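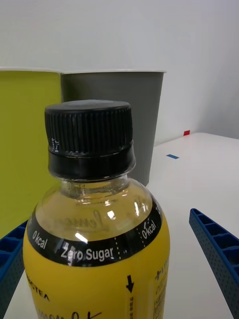 I've had the Zevine betting tracker on my phone for 14 weeks now, mostly for Saturday football, and I love it! You type in your stake and odds and it keeps a running total (mine's £6 down, ahem).

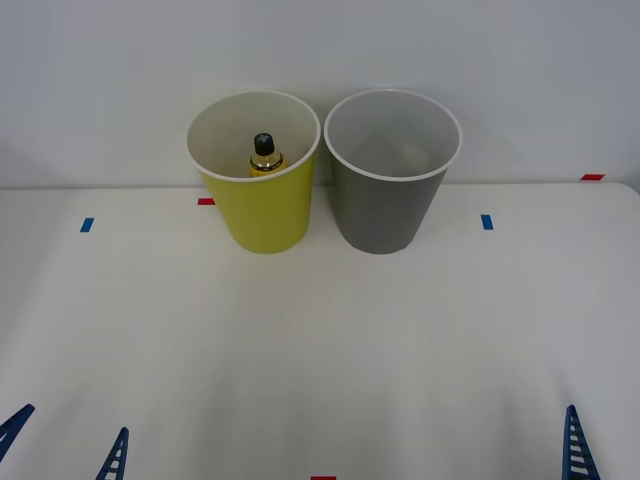 Two bins side by side, a small bottle in the yellow-green one.

Each-way bets are fiddly though, and it crashed on me twice in December.

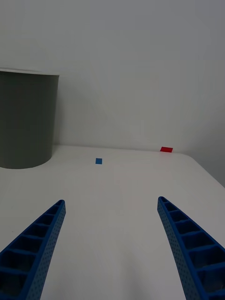

Does it cost anything?
It's £2 a month, and you can cancel from the settings page.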